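**Teach-session check, kitchen counter arm, Friday**
Filled in by: Malathi Chowdary

- [x] Clamps at the base tight. I leaned on every one, solid!
- [x] E-stop in reach of whoever is teaching
- [x] Hand-guide speed limit at 300 mm/s
- [x] Yellow bowl on the counter, clear of the sink 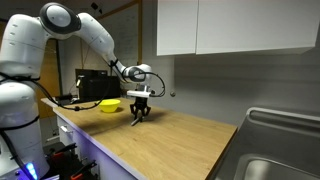 Leszek Szewczyk: please add a line for cable slack at the wrist. When I lead the arm by hand I forget how far that last joint turns.

- [x] Cable slack at wrist, full turn both ways (added, great catch)
- [x] Gripper force on setting 2 for small items

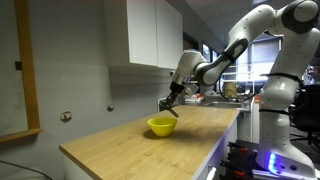 *Arm over the counter, small dark item in the gripper, bowl below.*

- [x] Remote handset pairs on first try
- [ ] Six clean demos saved. We have five, and they're lovely, so smooth on the approach! The remaining one is Vimala's to teach by remote

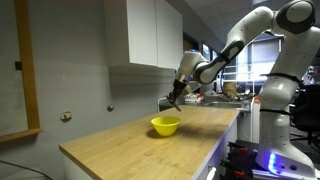

and I'd like her to go slowly over the bowl rim, where my own demos tend to rush. Recheck the clamps before she starts.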